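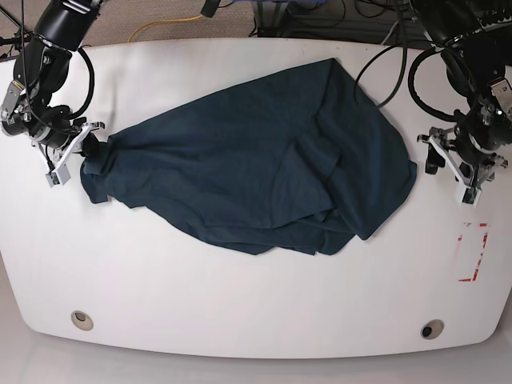
Ticket 238
Betreff: Ciltik Fugenmörtel wird auf einem Teil der Terrasse nicht fest
Kategorie: Außenbereich / Platten und Fugen
Status: gelöst
Erstellt von: Nusrat Mridha

Erste Meldung

Guten Tag,

ich schreibe wegen der Fugen auf unserer Terrasse. Ich versuche, alles genau zu beschreiben, damit Sie nicht zu oft nachfragen müssen. Deutsch ist nicht meine Muttersprache, und bei den Fachwörtern vom Bau bin ich nicht immer sicher. Bitte fragen Sie, wenn ein Wort falsch ist.

Die Terrasse hat 49 Quadratmeter und liegt hinter dem Haus, zur Hälfte unter einem Dach. Die Platten sind aus Sandstein, auf Drainagemörtel verlegt. Die Verlegung hat eine Firma gemacht, das Verfugen wollten wir selbst machen. Verwendet habe ich den Ciltik Fugenmörtel, zwei Komponenten, Farbe Steingrau, gekauft beim Baustoffhandel Jaber. Insgesamt waren es 9 Eimer, davon ist einer noch geschlossen.

Das Problem: Unter dem Dach sind die Fugen hart, genau so, wie ich es mir vorgestellt habe. Auf der offenen Seite, zum Garten hin, bleibt der Mörtel an vielen Stellen weich. Man kann ihn mit einem Schraubenzieher herauskratzen wie nassen Sand. An zwei Stellen hat der Regen ihn schon ausgewaschen. Außerdem liegt auf den Platten der offenen Seite ein heller, etwas klebriger Schleier, der mit Wasser und Bürste nicht weggeht.

Gefugt haben wir im Oktober. Es war trocken, am Nachmittag noch mild, in der Nacht schon ziemlich kühl. Ich habe die Platten vorher mit dem Gartenschlauch nass gemacht, wie es in der Anleitung steht.

Meine Fragen: Kann das noch hart werden, wenn ich warte? Oder muss alles wieder heraus?

Mit freundlichen Grüßen
Nusrat Mridha

Antwort Technik

Guten Tag,

danke für die ausführliche Meldung. Bevor wir etwas empfehlen, brauchen wir noch einige Angaben:

Chargennummer auf dem Deckel, bitte von allen Eimern, die Sie noch haben.
Wie wurde gemischt, von Hand oder mit Rührwerk, und wie lange?
Wurde jeder Eimer vollständig angemischt oder auch Teilmengen?
Wurde der Sandstein vorher behandelt (Imprägnierung, Grundierung, Steinreiniger)?
Wie lange lag die offene Seite nach dem Verfugen ohne Regen, und war sie abgedeckt?

Bitte bis zur Klärung nichts nachfugen und keinen Zementschleierentferner verwenden. Das Produkt ist harzgebunden, Säure löst den Schleier nicht und kann den Sandstein verfärben.

Antwort Nusrat Mridha

Guten Tag,

vielen Dank für die schnelle Antwort. Den Säurereiniger hatte ich schon im Auto, ich bringe ihn zurück.

Zur Charge: Ich habe alle Deckel aufgehoben. Auf allen steht die gleiche Nummer, auch auf dem geschlossenen Eimer. Ich habe sie Ihnen in das Formular eingetragen.

Zum Mischen: mit Bohrmaschine und Rührstab. Die ersten Eimer habe ich nach der Uhr gemischt, so wie es auf dem Etikett steht. Später war ich schneller, das muss ich zugeben. Wir haben am Vormittag unter dem Dach begonnen und die offene Seite erst am späten Nachmittag gemacht. Um halb sieben wurde es schon dunkel und ich wollte fertig werden.

Teilmengen: ja, zweimal. Bei der offenen Seite habe ich einen Eimer geteilt, weil der Rand zum Beet nur sehr schmal ist. Ich habe die Hälfte vom Sand genommen und von der Flasche mit Harz auch die Hälfte, nach Augenmaß. Den Rest habe ich danach angemischt.

Behandlung vom Stein: Unter dem Dach nichts. Auf der offenen Seite hat die Verlegefirma eine Imprägnierung aufgetragen, weil der Stein dort vom Regen dunkel wurde. Auf dem Kanister steht Stidby Steinschutz. Das war im Sommer.

Regen: In der Nacht nach dem Verfugen war es trocken. Ich hatte eine Folie direkt auf die Platten gelegt und mit Latten beschwert. Am nächsten Tag habe ich sie am Abend weggenommen.

Soll ich den geschlossenen Eimer jetzt benutzen, um eine Probe zu machen?

Antwort Technik

Guten Tag,

ja, eine Probe ist sinnvoll. Bitte so vorgehen:

1. Geschlossenen Eimer eine Nacht im Haus stehen lassen.
2. Beide Komponenten komplett mischen, nichts teilen. Mischzeit nach Etikett, mit Uhr.
3. Ein Stück Fuge auf der offenen Seite bis auf den Drainagemörtel auskratzen und aussaugen, etwa unterarmlang.
4. Zum Vergleich denselben Mörtel in eine leere, trockene Holzform füllen und andrücken.
5. Beide Proben regensicher abdecken, aber mit Luftspalt. Folie nicht auflegen.
6. Nach 3 Tagen beide Proben mit dem Schraubenzieher prüfen.

Wird die Form hart und die Fuge nicht, liegt es am Untergrund oder an der Feuchtigkeit. Bleiben beide weich, schicken Sie uns bitte die Probe aus der Form. Dann prüfen wir die Charge im Labor.

Noch eine Nachfrage: Stand nach dem Nässen Wasser in den Fugen?

Antwort Nusrat Mridha

Guten Tag,

zu Ihrer Nachfrage: Ich habe es nicht notiert, aber ich glaube ja. Auf der imprägnierten Seite zieht das Wasser nicht in den Stein ein, es perlt und läuft in die Fuge. Ich habe es heute mit der Gießkanne probiert. Unter dem Dach ist die Platte nach kurzer Zeit matt. Auf der offenen Seite steht das Wasser lange in der Fuge, besonders am Rand zum Beet. Dort liegt ein Randstein in Beton, und ich denke, das Wasser kann da nicht gut weg.

Die Probe habe ich am Vormittag gemacht, alle sechs Punkte wie beschrieben. Die Form ist aus Resten von Dachlatten. Bei der Fuge habe ich wenig genässt und dann mit einem Schwamm das Wasser herausgenommen. Ich hoffe, das war richtig.

Nebenbei habe ich meine Nachbarin in der Siedlung Ustanik gefragt, sie hat das gleiche Produkt in Basalt. Bei ihr ist alles hart geworden, sie hat aber im Mai gefugt und nichts imprägniert.

Nachtrag Nusrat Mridha, nach der Wartezeit

Ergebnis der Probe:

Holzform: sehr hart. Ich musste mit dem Hammer auf den Schraubenzieher schlagen.
Fuge in der Mitte der offenen Seite: hart. Oben kann man einzelne Körner lösen, darunter nicht.

Dann habe ich noch etwas gemacht, was Sie nicht verlangt haben. Vom Eimer war Material übrig, und ich habe am Rand zum Beet auch ein Stück gefüllt, ohne Schwamm, mit Wasser in der Fuge. Dieses Stück ist unten weich und hat oben eine dünne Kruste, gleich wie beim ersten Mal.

Für mich sieht es also so aus, dass die Charge in Ordnung ist. Stimmt das?

Antwort Technik

Guten Tag,

ja, so sehen wir es auch. Die Charge können wir ausschließen, eine Laborprüfung ist nicht nötig. Ihr zusätzliches Stück war hilfreich.

Ursache nach unserer Einschätzung: stehendes Wasser in den Fugen der imprägnierten Fläche. Das Harz wird dabei vom Korn gespült und schwimmt auf, ein Teil davon liegt jetzt als Schleier auf den Platten. Die aufliegende Folie und die kühle Nacht haben die Aushärtung zusätzlich gebremst. Bei den beiden geteilten Mischungen kann auch das Verhältnis falsch gewesen sein, das lässt sich im Nachhinein nicht trennen.

Die weichen Fugen härten nicht mehr nach. Vorgehen:

Weiche Fugen vollständig ausräumen, feste Abschnitte stehen lassen.
Entlang vom Randstein prüfen, ob das Wasser nach unten abläuft. Wenn nicht, bitte die Verlegefirma ansprechen, bevor neu gefugt wird.
Neu fugen erst im Frühjahr, wenn auch die Nächte mild bleiben.
Nässen nur mit Sprühnebel, Fugen dürfen keinen Wasserfilm zeigen.
Schleier: Harzschleierentferner an einer verdeckten Platte testen. Er kann die Imprägnierung angreifen, fragen Sie dazu bitte auch beim Hersteller des Steinschutzes nach.

Antwort Nusrat Mridha

Guten Tag,

danke, das ist klar. Ich habe schon angefangen auszuräumen. Es geht leicht mit einem Fugenkratzer und dem Werkstattsauger, nur an den Kreuzungen sitzt das Material fester, und dort lasse ich es.

Beim Randstein habe ich eine Platte angehoben. Der Beton vom Randstein ist unter die Platte gelaufen und liegt dort wie eine kleine Wanne, der Drainagemörtel fängt erst eine Handbreite später an. Die Verlegefirma kommt das ansehen und will den Beton abstemmen.

Den Schleierentferner habe ich an der Platte hinter der Regentonne getestet. Der Schleier ist weg. Die Platte ist danach etwas heller als die anderen, und das Wasser perlt nicht mehr so stark. Ich mache die ganze Fläche erst nach dem Winter, dann wird sie einheitlich.

Eine letzte Frage: Jaber nimmt angebrochene Gebinde nicht zurück, das verstehe ich. Kann ich neue Eimer jetzt kaufen und bis zum Frühjahr in der Garage lagern? Die Garage ist nicht geheizt.

Antwort Technik

Bitte erst im Frühjahr kaufen. Die Harzkomponente muss frostfrei stehen, und in einer ungeheizten Garage ist das nicht sicher. Die ausgeräumten Fugen können über den Winter offen bleiben oder lose mit trockenem Splitt gefüllt werden, den Sie vor dem Verfugen wieder aussaugen.

Wir setzen das Ticket auf gelöst. Wenn Sie im Frühjahr Fragen haben, antworten Sie einfach hier, dann wird es wieder geöffnet.

Antwort Nusrat Mridha

Vielen Dank, ich nehme Splitt. Die Deckel mit der Chargennummer hebe ich trotzdem auf, bis alles fertig ist.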